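Facilities Bulletin, 15 March 2021

Changes to break room supply and waste handling

The Clonell building moves to a new break room supply arrangement this month. The contract with Gallardo covers dry goods, paper goods and the removal of food waste from all kitchens. The previous arrangement, under which each department ordered for itself, closes when the current stock is used up. Departments with open orders should let them run out and should not renew them.

Ordering. Requests go through the Zodex form under Facilities, Consumables. The form accepts one cost center per request. Split charges are no longer supported and will be returned unprocessed. Items under 200 dollars are approved automatically; anything above that amount goes to the budget holder for the cost center and is held until it is released. Free-text requests are possible but slow. Use the catalog code where there is one – the code for mixed bread rolls, which most departments ask for, is 908.

Deliveries. Gallardo delivers to the loading dock before the building opens. Goods are sorted by floor and taken up in the service elevator. The passenger elevators may not be used for cages or pallets. Baked goods are packed in paper sacks and have no preservatives, so they are treated as same-day stock and are not carried over. Dry goods are replaced when the shelf marker is exposed. Please do not move the markers, as they are set to the lead time for each item and a marker set too low means an empty shelf before the next run.

Storage. Closed cupboards are for sealed goods. Opened packages belong in the lidded bins, labeled with the date of opening. Unlabeled packages are discarded at the end of the week. Open serving containers stay on the tables and are not to be stacked in the cupboards with food residue in them; most of the pest reports filed last year were traced to cupboards, with very few traced to table areas. Woven containers are to be turned over and tapped out above the food waste bin, then brushed. They must not go through the dishwasher. Repeated soaking opens the weave and softens the rim, and the material then holds moisture for a long time.

Waste. Food waste is collected in the green-lidded bins only. Liners are the compostable type supplied by Flomunau. Standard plastic liners contaminate the load, and the hauler charges for each rejected bin. The Flomunau liners come in boxes of 100 and begin to break down if stored near a radiator or dishwasher outlet. Keep the box in a dry place and take out one liner at a time. Coffee grounds and paper filters may go in with food waste. Capsules may not.

Surfaces. Tables are wiped by the cleaning crew after closing. During the day this is up to the people who use them. The spray provided is a neutral cleaner and needs no rinsing. Abrasive pads dull the finish on white tabletops and should be kept for the sinks.

Temperature checks. Refrigerators are checked each morning and the reading is entered on the door sheet. Any unit reading above the limit printed on the sheet is emptied and reported the same day. The limit has not changed, although the new sheets show it in both Fahrenheit and Celsius.

The kitchens on the upper floors change over first, followed by the ground floor. Each changeover takes one morning, during which the water supply to the coffee machines is off. Questions about invoices dated before the changeover go to the department that placed the order – Facilities has no access to those accounts. Extension 18 remains the number for spills, leaks and missed collections. 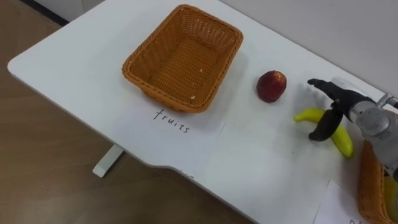 Requests for the April catalog close at the end of March. Items already listed do not need to be requested again.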